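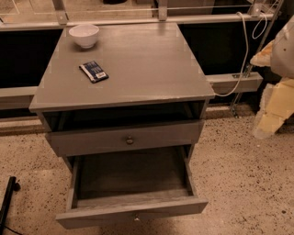

Drawer and Bowl Tests – Gallery

Quick page, more pictures when Yoga sends the rest. Project is Cundalska, work done at the Utby space, mostly in October. Question was simple: can a policy trained on 85 demos put small things away in a piece of furniture it has never met? Answer so far is sort of.

Nightstand is the hard one. Bottom drawer out, top one closed, bowl and the little dark blue packet both up on top. Gray paint, gray drawer bottom – depth gets noisy on the big flat parts.

Setup notes

Task wording was always the same: "put the packet in the open drawer, leave the bowl." Four start layouts, packet turned a different way each time. Bowl stays near the back. Juwita Manurung did the layouts, Yoga Nasution ran the policy and kept the log.

Head view only for this round. Wrist view helps but we wanted to know how far you get without it. Not super far when the drawer has a shadow across it.

What we got

8 runs per layout. Packet straight to the edge: good, nearly all of them. Packet on the diagonal: it grabs a corner, drops it short, tries again. Three of those ended up in the cubby insted of the drawer. The log calls that a fail. Juwita wanted half credit, no.

Bowl got bumped a few times, never off the top.

Closing the drawer after was a seperate skill and we're not reporting it yet. Small round knobs, one on each drawer, and the grasp likes the top one way too much even when the bottom drawer is the one sticking out. Probably the demos – most had the upper drawer in them.

Compared with the older Ngui baseline: better at picking, about the same at placing. Baseline never retries, ours does. Slow though.

Still to do

Redo the diagonal layout with more light in the drawer. Run the Carnitz cabinet, same packet and bowl. Yoga has the raw logs, ask him for the folder.

Last updated Saturday, December 4, 2021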